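# Trosness cell: simulation setup and upkeep

Notes for the simulated version of the Trosness table cell. Please read before you change the arm base, the gripper or the table.
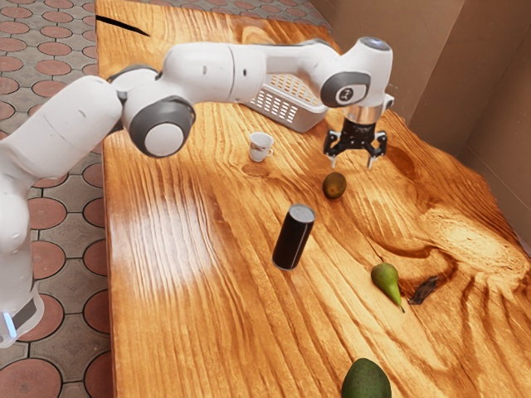

*Render of the cell: gripper open over the small round fruit, basket and cup behind.*

## What is in this folder

- `cell.yaml`: position of arm base, table and walls
- `gripper.yaml`: finger limits and pad friction
- `objects/`: meshes and masses for the things on the table
- `episodes/`: 1,282 recorded episodes, made with the Oltano planner
- `checks/`: scripts to run after each change

The episodes use 254 different start layouts. The layout number is written in the header of each episode file.

## Setting up

1. Install the Trondix runtime, then copy `cell.yaml` into its config folder.
2. Load the table first and the arm second. In the other order the base is placed at floor height and the first move hits the table edge.
3. Run `checks/home.py`. The arm must reach home without a contact warning.
4. Run `checks/fingers.py`. It opens and closes the gripper 22 times and writes the gap to a log.
5. Load the objects and wait until they stop moving. Pears need the longest time.

## Regular care

After every update of the physics engine, do steps 3 and 4 again, also if the release notes say that nothing changed in contacts. In September the default friction was changed and the round fruit started to slip out of the pads during the lift. We now set the friction ourselves in `gripper.yaml`. Do not delete this line.

If the two fingers don't close evenly, the joint offset is wrong. Open `gripper.yaml`, set both offsets to zero, and run the finger check again. Correct only the left one.

The floor and the wall panels are for the look only and have no collision shape. The basket has one, but it is simplified: the slots are closed.

## Known problems

- The bright reflection on the left part of the table disturbs some segmentation models. Lower `light_main` if this is a problem for you.
- The cup and the saucer are one mesh. They can't be picked separately.
- Episodes in layout 6 were recorded with the old wrist limit. Yao branch has the new recordings, not merged yet.
- Masses of the fruit are estimated, we did not weigh real ones.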